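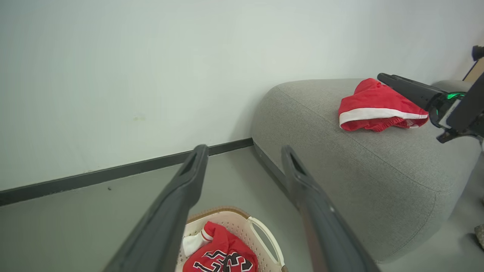
Ticket 1371, status: waiting on purchasing. Request is for replacement finger sets on the Hailu two-arm cell before the March budget closes. The laundry task needs the long slotted fingers on both arms: one pair over the basket with the red jersey in it, the other coming in low over the red shorts on the ottoman. Short fingers do not clear the basket rim.

Quote from Istine: 4 sets, lead time 20 days. Brover quoted 2 sets only, no slot.

Update, 14:10. Istine confirmed the bolt pattern. Charge to Wondimell equipment line, not spares. Need approval code to release the order.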